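Norkasville Library Opens Its Upstairs Rooms to Evening Learners

By Reet Ramanauskas
March 2024

If you have walked past the old library on Koppel Street after supper lately, you will have noticed the lights burning on the second floor, which for most of the past decade was given over to boxes of tax records and a piano with several keys missing. The boxes have gone to the town archive, the piano has gone to a family on the Culloslow road, and the rooms are now open four evenings a week to anybody who wants to learn something, or finish learning something they put down a long while ago.

The library board approved the evening hours in the fall, and the first groups started coming in after New Year's. There are two rooms, one large and one rather snug, plus the landing, where someone has very kindly put a kettle and a tin of ginger cookies. Adults can take English conversation, basic bookkeeping, family history, and a high school equivalency course that meets twice a week and already has a waiting list.

Mehwish Durrani has run the library for six years and grew up using it, back when children were expected to whisper and to wash their hands before touching the encyclopedias. She had wanted the upstairs back ever since she took the job.

"People kept asking me at the desk if there was somewhere they could sit and work after seven," she said. "They had a kitchen table at home with three kids around it, and they had a break room at work, and that was all. I used to send them to the diner. The diner was very nice about it, but you can only order so much pie."

Getting the rooms ready took longer than anyone hoped. The floor had to be sanded, two windows had been painted shut since before the present roof went on, and the wiring needed a proper going-over. The town put in $2440 for the electrical work, and the rest came out of the library's own book sale fund, with a good deal of the painting done by patrons on Saturday mornings. One of those painters was Darius Krūmiņa, a retired bus driver who came in to return a mystery novel and left with a roller in his hand (he did get a fresh novel out of it the same day, he would like it known).

Mr. Krūmiņa is now enrolled in the family history group. He has been tracing his mother's side, and after eleven weeks he has got as far as a grain merchant whose handwriting he describes as a personal insult. He comes in early and saves the seat by the radiator for whoever looks coldest.

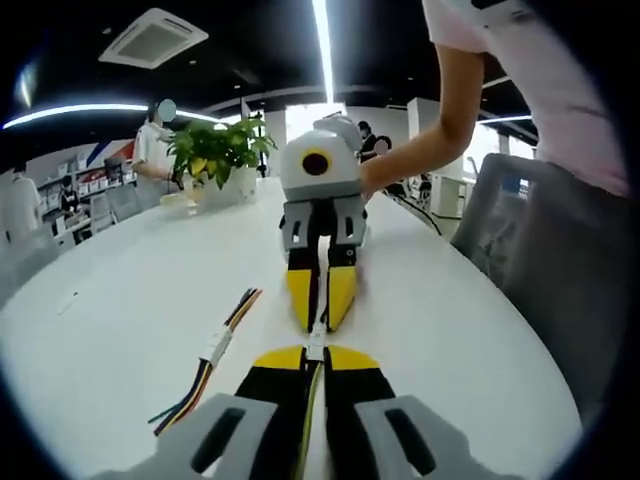

Yellow-tipped grippers nearly meet over a table.

The bookkeeping class is led by Urmas Lukoševičius, who did the accounts for the Jollum feed store until it changed hands. He had never taught before and admits that he wrote out the whole of his first lesson word for word on index cards, then dropped the cards on the stairs. He has not used any since. His students include a baker, two sisters who plan to open a dog grooming business, and a farmer who has kept his receipts in a bread box for years and brought the bread box along on the opening night. They spent a cheerful hour and a half going through it together, and Mr. Lukoševičius says it was the best teaching material he could have asked for.

English conversation is the busiest of the groups and by far the loudest. It meets in the large room, and on a mild evening with the windows open you can hear the laughing from across the street. Selim Karabulut joined in January, soon after moving to town for work at the dairy. He reads English well, he said, but speaking it on the telephone used to make his palms sweat.

"Last week I called the water company," he said. "I waited, I explained my problem, I spelled my street. The lady told me to have a blessed day. I was so proud that I called my wife right away and told her about the water bill."

The library has signed up 721 new cardholders in the time since the plan for the upstairs rooms was announced, which Ms. Durrani calls the best run of sign-ups she can remember. Plenty of those are people from Culloslow and Jollum, who may use the Norkasville library under the old county agreement but in many cases did not know they could. The drive from Culloslow is 20 minutes in decent weather, and there is now a carpool sheet pinned beside the front desk for those who would like company on the road.

Not everything has gone smoothly. Parking is tight on choir nights, when the church next door fills the whole lot, and the stairs remain a worry. There is no elevator, and a person who can't manage the climb has to be taught downstairs among the large-print shelves. The equivalency course has already moved one of its sessions to the ground floor for that reason. The board is looking into a stair lift and expects to have prices by July. A jar on the front desk is collecting toward it in the meantime, and an unsigned envelope holding $100 turned up in the book drop one morning, tucked inside a returned cookbook. Ms. Durrani would dearly love to thank whoever left it, and has checked the cookbook twice for a note.

More groups may follow if there are people to lead them. The board has had requests for beginning Spanish, clothes mending, and a class on how to write a will, and a local quilter has offered to take one evening a month if a big enough table can be found.

The upstairs rooms are open Monday through Thursday from 6 p.m. to 9 p.m. Classes are free, though a library card is needed to join one, and new cards can be made at the desk with any piece of mail showing your address. Anyone wishing to lead a group, lend a large table, or bring cookies for the tin may leave their name with Ms. Durrani or with whoever is at the front desk.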